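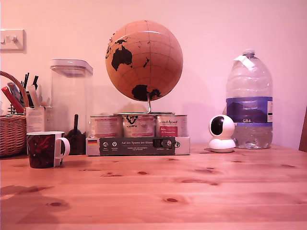
I have been having the same argument with people I love for most of my adult life, and it's about tables. Specifically it's about whether a table should be cleared at the end of the day, like a decent person's table, or whether it can just go on holding whatever has landed on it. I'm for the landing. I have a pine table with big dark knots in it, and on it right now there's a cork globe standing on top of three tins, in a white cardboard tray with a green band that says Auf den Spuren der Ahnen, and next to that the coffee, and next to that a basket of pens. My friend Anjana Uddin looked at all this last week and said, very kindly, "So where do you eat?" And I said, at the other end! There's a whole other end!

I want to make a proper case for it, though, because I think the clear-surface people have had things their own way for too long. They have the magazines. They have the shows where somebody comes to your house with a label maker. What do the rest of us have? A vague sense of guilt every time the doorbell rings.

So let me start with the globe. I wanted a globe when I was a kid and never got one, and then when I was grown up I forgot I wanted one for years, and then I saw this one, cork all over with the continents in black, and I remembered so hard that I bought it on the spot. It came home and went on a shelf in the hall. A very good shelf, by the way, nice height, decent light. And in the whole time it was on that shelf I don't believe I looked at it more than 3 times. Then I brought it over to the table one night to settle a question about how far down Tasmania is, and I never took it back, and now I look at it every single morning. I turn it with one finger while the kettle's going. I know things about the bottom half of the world that I never would have known otherwise (Antarctica is enormous, and I'd been picturing it as a sort of trim).

The shelf was the correct place. Anybody would tell you the shelf was the correct place. But I don't live in the hall. I walk through the hall with bags in my hands, thinking about my feet.

This is really my whole complaint with putting things away. "Away" is a place where you aren't. It works beautifully for things you don't want, the tax folders and the spare bulbs and the fondue set, and I have a closet for all of that like everybody else. But for the things you do want, away is a kind of exile, and then we wonder why we never draw anymore or write to anyone.

Which brings me to the pens. The pens live in a wicker basket with a handle, the kind you'd take to pick berries, and they're jammed in there with everything else that's vaguely stationery. Mali Gwynne, who I shared an apartment with a very long time ago and who still feels she has voting rights in my household, thinks this is a crime. She gave me a desk organizer from Pumphrey one December. It has compartments. It's a handsome thing and I used it faithfully for 11 days, and what I found was that I had to decide, each time, where a pen went. Was the gray one a drawing pen or a writing pen? Did the scissors count as long or as wide? With the basket there's no deciding. You drop it in. You want a pen, you put your hand in and you get a pen, and if it's the wrong pen you have another go. And because the basket has a handle you can carry the lot out to the back step in the summer and write your letters there, and I'd like to see the Pumphrey do that.

I did write more letters once the basket moved in. I'll put that down as evidence even though I can't prove it to a skeptic. I write to Friederike Wendt, mostly, who writes back in green ink and has opinions about my stamps. I used to owe her letters for months at a time. These days I sit down with the first coffee, the basket's at my elbow, and it would be more effort to not write.

Now, the coffee. I know coffee on the table is a harder sell, because there's a kitchen counter for that, and my sister-in-law Haf James has pointed this out with her eyebrows many times. But look, it's in a big clear square container with a lid, and the scoop stays inside with it, handle up. I can see how much is left from anywhere in the room. Before the clear container I kept coffee in the bag, in the cupboard, behind the rice, and I ran out constantly, always on a morning when I'd have traded a relative for a cup. I haven't run out since it came out into the open. You can't run out of a thing you're looking at, or at least you can't be surprised by it.

I'm not going to pretend there aren't limits. Coffee people will tell you that light is bad for coffee, and they may well be right, and I've decided my palate isn't good enough to know. (I did try the fancy lidded pot from Trollden that Haf lent me. I couldn't see into it, so I ran out. I rest my case!)

The tins are where I lose even my supporters. Mared Jenkins, who is on my side about the pens and fairly sympathetic on coffee, draws the line at tins with a globe on them. She says you can't get into the tins without moving the globe, so they aren't handy, they're just there, and by my own argument they ought to be put away. It's a good point and it bothered me for a couple of days. And then I thought, well, no, hang on. When I want something from the tins I pick up the globe, and I set it down, and I give it a spin because it's in my hand, and I find I'm looking at some coast I've never thought about. It takes no time at all. And in return the globe gets to stand up at the height where I can see it properly from my chair, which it can't do flat on the table with the basket next to it. So everything is helping everything else. You'd never arrive at that by planning. If you asked a designer for a globe stand and they came back with three tins in a cardboard tray, you'd ask for your money back.

And I love the tray. It's a cardboard tray, it weighs nothing, and it was going to go out with the recycling. But it says "on the trail of the ancestors" in German, more or less, and there's a little German flag on it, and I practice my terrible German by reading it out loud to the empty kitchen. Friederike has been promised a performance. I could swap it for a proper wooden tray - I've been sent links to proper wooden trays - and I'd lose the one bit of reading matter on the table that I know by heart.

Here's the part where I have to be fair to the other side. I grew up in a house where the dining table was buried, and I mean buried, so that we ate off our laps for years, and I know how it feels when the stuff is winning. There was no other end to that table. Nobody had chosen any of what was on it, it was mail and coats and a lamp waiting to be fixed, and my mother hated it and was ashamed of it, and she'd have cried with happiness at one of those label maker people. So when I say let things land, I don't mean let everything land. I have one rule, and it's that a thing has to be touched. If I haven't picked something up in a couple of weeks it goes to the hall shelf to think about itself. Right now there's a small white box by the basket with a folded paper sticking up out of it, and I'll be truthful, it's on thin ice.

But that's a rule about use, and the clear-surface rule is about looks. I think we've mixed those two up very badly. I once stayed in a rental with a gorgeous table, 50 inches of bare white nothing, and a card asking guests to please leave it as they found it. I was there a week and I never sat down at it once. I ate standing at the sink! I read in bed. It was a table for showing that there was a table. I came home and sat down at my knotty old pine with its clutter and I felt my shoulders come down.

I also think, and this is the bit Anjana rolls her eyes at, that a table with things on it is friendlier to other people. Visitors don't know what to do with an empty surface. They put their hands in their laps. Sit somebody down next to a globe and I promise you they'll have a hand on it before the coffee's poured, and they'll be telling you about the time they nearly moved to Perth. I've heard some wonderful stories that way. Mared told me one about her father and a ferry that I'd never heard in 34 years of knowing her, and all she was doing was looking for the island.

Anjana, for the record, cleared her own table completely in the new year and says she's never been calmer. Her table is lovely. I sat at it on her birthday and asked if she had a pen so I could write down the name of a book, and she was gone quite a while, opening drawers. I didn't say anything. I did bring her a basket the next time I came, a little one, and she thanked me and put it in the closet, where I assume it still is, and I intend to keep asking about it.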